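4. Desk, drinks and refrigerator

4.1 Place the Cledix desk with its long back edge to the wall. The curved part of the front edge is the side for sitting.
4.2 Keep the top free of papers before you put any drink on it.

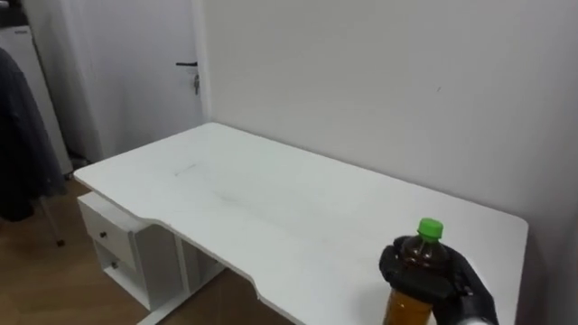 Fernanda Baptista adds that grey scuffs on a white top come off with a damp cloth and a little baking soda, and that she wipes hers every March.

4.3 Put the bottle down upright with the cap closed. Tea leaves a ring on white surfaces – wipe it the same day.

Note: Do not stand bottles on the drawer unit handles or hang bags there.
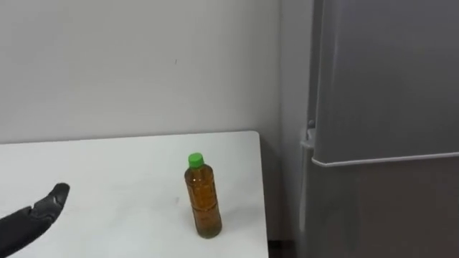 Fig. 17. Bottle of amber-brown drink with green cap, standing upright on the table.

4.4 Open the refrigerator door fully before you load it. Leave 30 mm between the refrigerator side and any furniture.
4.5 Clean the upper compartment while it is empty, with lukewarm water only.

Caution: Do not put full bottles in a freezing compartment. They can burst.

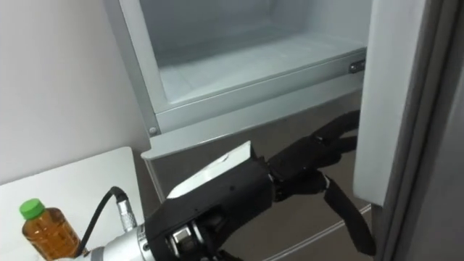 Fig. 18. Door open, upper compartment empty.

4.6 Close the door and check that the seal touches on all sides.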